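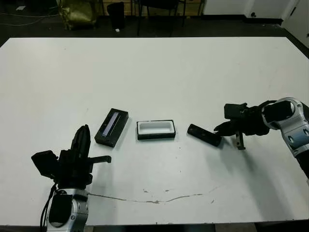 Workshop notebook, February 21, 2026. Boxes again. I know, I know, I said after the Rullidier job that I was done with packaging for a while, but Pascual want an answer on the two-piece carton and I'd much sooner be handling cardboard in the warm than doing the stock sheets. So the morning went on lids. I like to have base and lid side by side on the white table before I start, with the open half lying flat so I can see the white lining, because the black outsides swallow every mark and the lining shows you the lot. Thumbprints, glue haze, the little grey rub you get where a corner has been forced. If you're reading this, Jerome, please do look at the lining first next time and the outside second! We lost half a day in July doing it the other way round.

The thing I'm trying to get straight in my head is how tight is too tight. Lorna Tagle's view (she's written it in the margin of the last notebook, twice, underlined) is that a lid ought to sink down on its own weight with a bit of a sigh and then stay put if you pick the box up by it. Lovely when it happens. Trouble is the Drineck board swells a touch when the weather's damp, and a lid that sighed on Monday has to be thumped by the end of the week. The Prevon board doesn't swell nearly as much but it scuffs if you so much as look at it.

What I did: took 11 sets from the Drineck delivery and 11 from the Prevon, left them all on the shelf by the radiator overnight, and went through them one at a time. Lid on, lift, lid off, look at the lining, next. Dull work but I had the radio. Of the Drineck ones, seven held when lifted by the lid and the rest let go. Of the Prevon, all of them held, and three held so well that I had to get a fingernail in to start them. I don't think a customer is going to enjoy that. 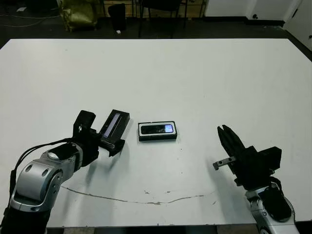
Also had a think about orientation, which sounds grand for something so silly. If the lid can go on either way round, people will put it on either way round, and then whatever's printed on the top is upside down to whatever's printed on the inside. Pascual haven't decided if they care. I care. My vote is for a tiny notch in one short side of the base, just enough to feel with a thumb, and nothing at all on the lid. Jerome Abella thinks a notch will catch and tear, and he may be right with the Prevon board, so I've asked for a handful of blanks to try it on. Must remember to ask for them unscored.

Note to self about the table. The brownish line across the near side is getting on my nerves. I've had a go at it with the usual spray and with the stronger stuff from under the sink and neither shifted it, so it's staying until someone has a better idea. Keep the white linings off it anyway, face down especially, until we know if it comes off on things. Same goes for the smudges.

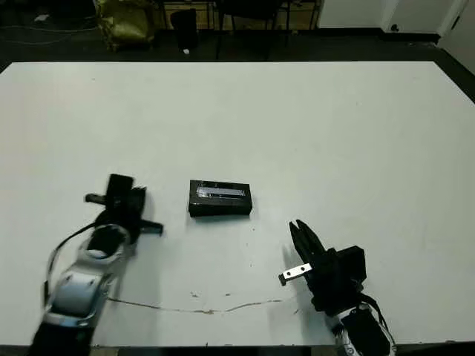
Box lying flat, long side left to right, shiny panel uppermost.

On the shiny panels: they look terrific and they are going to be a pain. Every one I handled without gloves needed a wipe, and wiping with the blue cloth leaves streaks you only see when you tip the box towards the window. The yellow cloth was better. Dry, folded in four, one pass along the length and stop. Going back over it makes it worse, I tried it on a couple of spares and ended up rubbing away like a mad thing.

Costs, before I forget. Pascual are talking about a first run of 3,000, packed 100 to an outer. I haven't checked that an outer that full is something a person can lift off a pallet without swearing. Lorna was going to weigh one. If it comes out over 11 kilos I'd like to split them down, and never mind the extra tape.

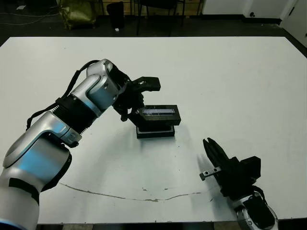
Second half written up by Jerome Abella

Taking over the pen for the afternoon. I've read the bit about the lining, thank you, message received.

I went back to the three Prevon sets that were too tight and left them with the lids off through lunch. Two had eased by the time I'd finished my soup, and the third was exactly as stubborn as before. I've put a pencil cross on the underside of that one and it's on the top shelf, so please don't send it out with the samples. My guess is the glue line on one corner has crept inside the fold, but I'd want to take it apart to be sure and I was told not to cut anything up before Lorna's seen it.

Drineck rang back. They can do the slightly heavier board in the same black, and the trial sheets would be with us in seven working days. I said yes to the sheets and nothing to anything else.

Still to do: weigh the outer, chase the unscored blanks, buy more yellow cloths.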